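Keeping House in a Place That Isn't Yours: Tips for the Rental Apartment
Updated 19th February

Vacation apartments are advertised as having a "fully equipped kitchen." I have stayed in enough of them to know what this means. It means a corkscrew, one large pot with no lid, a fondue set, and a knife that would lose a fight with a ripe banana. The tips below come from three weeks in Plostudden in January, in a fourth-floor walk-up, and from a good many stays before it.

Before you unpack

Run every tap for a minute or two. Places that sit empty between guests get stale water in the pipes, and the first glass tastes of it.

Find the fuse box while it is still light out. The kettle and the space heater will not run together. The listing will not mention this. In Plostudden ours was behind the coats, above the height of any reasonable person, and labeled in a ballpoint pen that had given up halfway down.

Take pictures of any stain, chip or burn already there. Send them to the host the same day with a cheerful note. You want the cheerful note on record.

The knife problem

Turn over a ceramic mug. The rough, unglazed ring on the bottom will put a passable edge on a dull knife. Wet the ring, lay the blade at a shallow angle, and draw it across away from you, 8 strokes a side, light pressure. Wipe the blade well before it goes near food. It won't be a good knife afterward, but it will go through a tomato without an argument.

If there's no cutting board (there is often no cutting board, or there's a glass one, a thing invented by someone who hated both knives and silence), buy the cheapest plastic one you can find and leave it behind for the next guests. I like to think somebody has been grateful. Put a damp dishcloth under it so it doesn't skate.

Salt, oil and the sad shelf

Every rental has a shelf of things earlier guests left. Unopened tea bags are fine. Salt is fine. The oil is older than you think, so smell it first. If it reminds you of crayons, pour it into an empty bottle, cap it and put it in the trash, never down the sink.

Bring your own spices. Old pill organizers work well, one day of the week per spice, provided you remember that cumin is Thursday. (I did not label mine. The oatmeal was interesting.)

A 500 gram bag of rice and a jar of something will cover the night you arrive to find every store shut. In small towns off season, assume every store is shut. The Cadwaladr market hall in Plostudden had a sign with its winter hours on it, and I would describe those hours as aspirational.

Laundry without a dryer

Wash early in the day. Spin twice. Lay each heavy item on a dry towel, roll it up tight, and kneel on the roll. You'll feel foolish and your jeans will dry a day sooner.

Hang shirts on hangers from the shower rail, buttons done up, with space between them. Leave the bathroom fan on and the door open a crack. Drying clothes on the radiator is tempting, and in several apartments I've stayed in it was forbidden by a laminated card. The Drakska building had four laminated cards, one of which was about the other three.

For one or two small things, a sink, a squirt of dish soap and twenty minutes will do. Shampoo works too. Don't use the hotel-style body lotion by mistake. It is always in the identical bottle.

The mystery washing machine

If the dial has only numbers on it, look up the model before you commit. Failing that, pick the shortest cycle you can find. I once set a Stidier compact washer to what I took for "delicates" and it ran until after midnight, locked, with every pair of socks I owned inside.

A locked door usually lets go a couple of minutes after the drum stops. Pulling the handle does nothing, but we all do it.

Leaving

Start eating down the fridge two days ahead. The last dinner will be eggs, half an onion and mustard, and that's a perfectly good dinner if you call it something French.

Strip the beds only if you're asked to. Do take out the trash, and check the freezer, where there is always one thing of yours. Look behind the bathroom door. Pull every charger out of the wall and count the plugs against the devices.

Put the key back in the key box, scramble the dial, then try the lid. Our code was 684, and I'm told it has been changed.
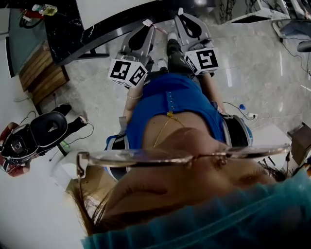
Royal-blue top with small gold buttons, thin gold necklace.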